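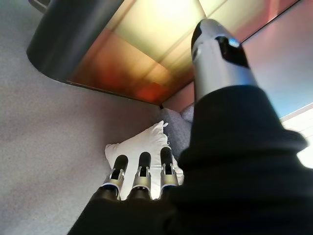 Wrist camera, right hand, sofa position. Thumb and three fingers visible, sleeve on.

Ticket 413: right thumb stalls short of full close
Opened by: Prodromos Drakos
Assigned: Charito Cabrera
Status: open, waiting on parts

Symptom: on the Pullard build the right thumb stops partway through the close command and the driver reports overcurrent. Left hand runs the same program without fault. Fault first logged Tuesday, September 20, 2022.

Tried so far:
Swapped the left and right driver boards. Fault stayed with the right hand.
Lowered the current limit from 623 to 400 mA. Stalls earlier, same spot.
Ran the close with the sleeve off, 3 cycles, no fault. Sleeve back on, fault on the first cycle.

Charito's note: check how much sleeve is bunched at the base of the thumb. The cuff is thick there, and if a fold gets into the joint the motor has to crush it. My grey test sleeve is thinner but wears through at the knuckles. 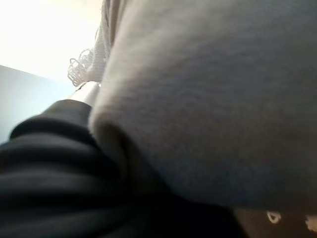 Soft goods are the worst case for this. With fabric against the sleeve, the current trace gets noisy and I can't separate contact load from sleeve drag. Please repeat the close in free air before changing any gains, and save both traces to the Karnstead folder under this ticket number.

Prodromos: will do. I've pinned the cuff back for now and left the limit at 400. A shorter sleeve is on order in the same black. Don't merge the Margaritis grip profile until it's fitted.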